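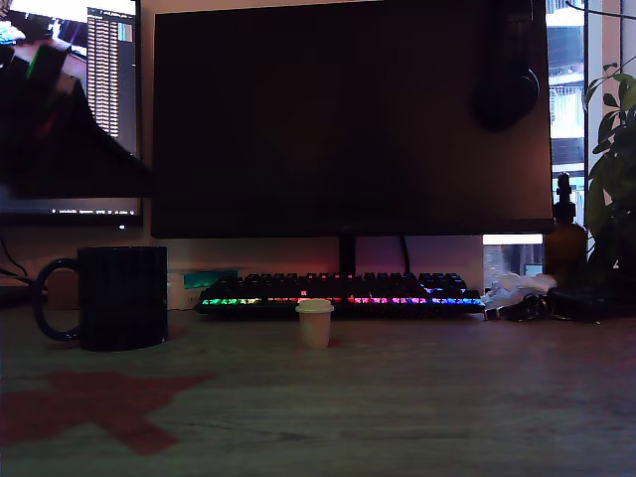

Home | Notebook | Parts shelf | Who's who | Search

29 July 2022

Okay, budget day. I've been putting this off since the spring and Hussam wants numbers before the September order goes in, so I'm writing it all down (messily, sorry) and you can all yell at me at the bottom.

What we've got to spend is 3,502 dollars. That's the leftover from the Nollon job plus whatever was in the small tools line. It sounds like plenty until you open a catalog!

First thing on the list is a second gripper. I want the Kassab two-finger one again, same as we have, so we can swap fingers between them and I don't have to rewrite the mount plate. The quote came back at 2,000 even, shipping included, good for 60 days. Hussam Yammine thinks we should look at the Givness one with the softer pads, and I did look, and the pads are lovely, but the connector is different and I'd be making adapters until Christmas. Also their lead time is "on request" and I've been burned by that before.

Small light things are where we struggle. Little cups especially, the miniature takeaway kind with a lid. The lid sticks out a bit past the body, so if you come in high you're holding the lid and if you come in low you're fighting the taper. I'd like two or three sets of fingertips in different widths to try on that. Printing our own costs next to nothing, so I've only put down filament and a sheet of grippy rubber.

Then lighting. I do most of my tabletop work at a desk with the keyboard backlight going and daylight coming in from the window on one side, and the color on everything changes depending on which way you look. Dark mug against a dark monitor, good luck. I'm asking for two plain dimmable panels and clamps. Cheap ones! We are not buying the Clokeo kit, I know it's pretty.

Cables: 21 of the short ones, assorted. Yes, really. I went through the drawer.

Things I'm leaving off for now:
- new arm controller (ours is old but it's fine)
- the rolling cart
- spare belt set, we still have one in the bag, I think, someone check

Question I can't settle: do we hold back a few hundred for breakage? Last year we didn't and then the wrist joint went and we had to beg. I've penciled in whatever's left after the panels, but that depends on tax, and I haven't heard back about whether we're exempt on this account.

Will ask for the panel quote tomorrow and paste it under this.

Comments (3)

H. Yammine: Fine on the Kassab. I still want to try the soft pads, can we borrow a demo pair from Givness? Costs us one email.

deltabench: Belt set is NOT in the bag. I used it. Please add one.

deltabench: Also yes to holding money back for breakage.

Back to top | Contact the shop | © 2022 Workshop notebook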